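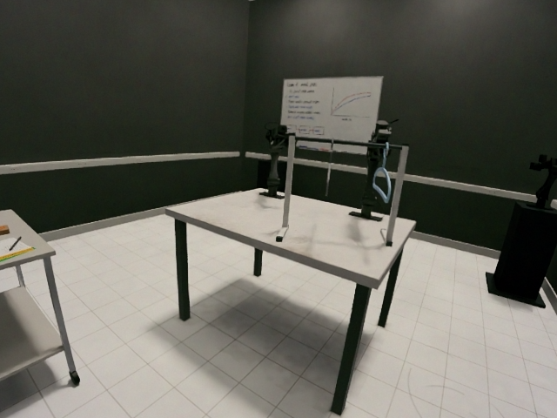 Two arms, one rail and a light blue hanger in the simulated version of our bench.

The two-arm build at the Gollmont workshop has reached the fun part! For anyone who missed the August sign-up sheet, the plan is to get a pair of arms to take a hanger off a rail, pass it from one gripper to the other and put it back again. We've named the project Feyisa, and the whole thing gets rehearsed in simulation before we let the real motors anywhere near it.

The sim room is charcoal walls and white tile, and it even has a whiteboard with a red curve and a blue curve on it, both climbing and then leveling off (ours should be so smooth). The part that matters is the table. Both arms sit on flat base plates toward the back, with the rail standing between them, and getting that spacing right took most of our evenings. Move a base a little and the handoff goes from easy to impossible.

We ran 379 trials on the latest layout and 204 of them ended with the hanger back on the rail. The layout before that couldn't manage 5 in a row, so we're thrilled. Most of the misses come at the handoff, when the first gripper lets go too early. A slower release is next on the list, then a wider grip, and after that we want to try starting with the hanger in a different spot every time.

On the real bench, the rail uprights are cut and drilled and the base plates came back from Geltau last week. They're beautiful, and heavier than they look. We still need a decent power supply and someone who likes crimping connectors. The cable bin at Cerkevton has up to 100 feet of wire we can have if we go pick it up.

Build nights are open to all members, and you don't need to know any code. Bring safety glasses.

Posted August 3, 2024
5 comments
Share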